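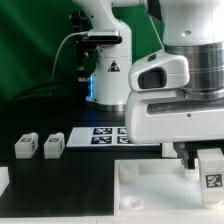 The tabletop is black at last

17 July 2021 | by Saron Gebreyes
2 min read

I have wanted a black tabletop for years, and this month I finally did it! Everything here used to be pale, so every pencil mark and ring from a mug shouted at me, and small white things simply vanished. Against black they jump out. I spent a whole evening just moving trays about and grinning.

The green cloth went up at the same time. Hermine Lüthi had it folded in a cupboard since February and let me have it for a packet of biscuits (good ones, mind). It still has its creases and I've decided I like them. Green behind, black in front, white things in between – I could look at it all day.

Now for the grumbles. Black shows dust like you wouldn't believe, so I keep a soft cloth within reach and wipe it down before I start anything. And dark cables on a dark top are a menace! I've lost the same one 3 times. Konrad Nägeli says to wrap coloured tape round the ends, and I've got a roll of yellow ready for it.

Next up is a proper shelf for the trays. I've drawn 2 versions already and can't choose.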